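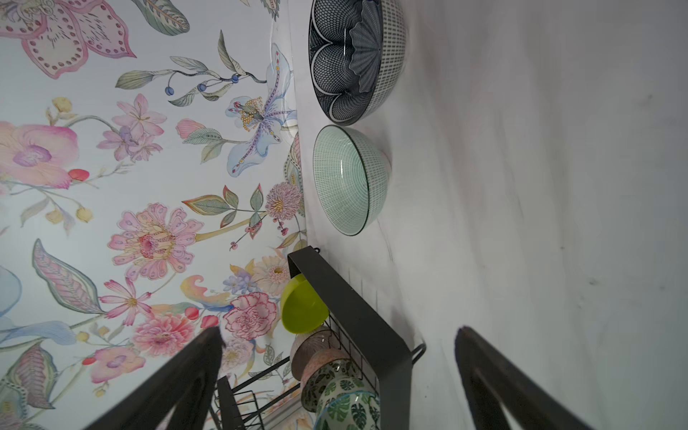

Gidetti - October

Bowl thread, for anyone else whose cupboard is basically all bowls. I have opinions about drying them and I'm going to share every single one!

First off, the rack. I'm loyal to plain black wire, the kind with thin dividers, and bowls go in standing on edge. Lay them flat and you get a puddle in the bottom of every one (ask me how I know).

Patterned bowls are my weakness. Green leaves, pink speckles, the navy crosshatch with the petal outlines inside - I can't walk past one at the Nondard outlet. Last trip I came home with 6. Oops.
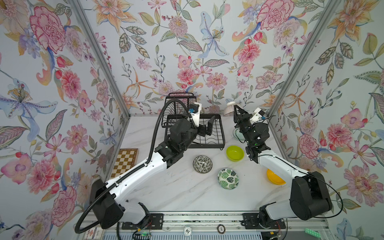 Second thing: big bowls go in last. They lean on everything and hog the slots, so get the little ones settled and then see what room is left.

Somebody asked about the wallpaper! It's a Kobzar floral and yes, I'd pick it again. Big pink blooms, orange lilies, little berries. With a white marbled counter it never feels too busy to me - my sister disagrees, loudly.

And plastic can share with ceramic, it's fine. I just give mine a spot near the end so it doesn't get squashed.
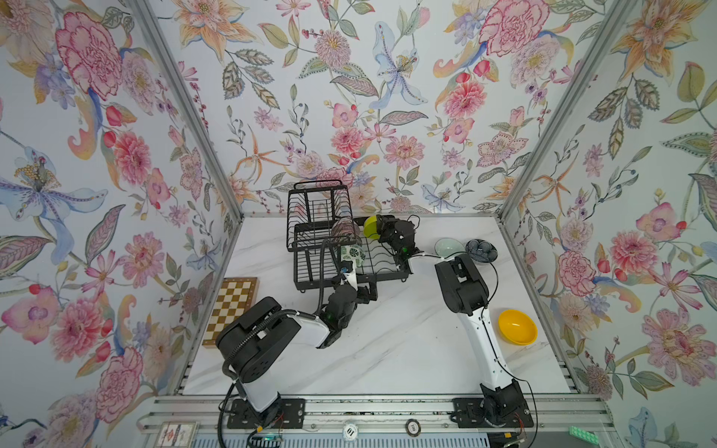 Lime green bowl, black wire rack, all the flowers.

Next thread is mugs. I have even more mugs.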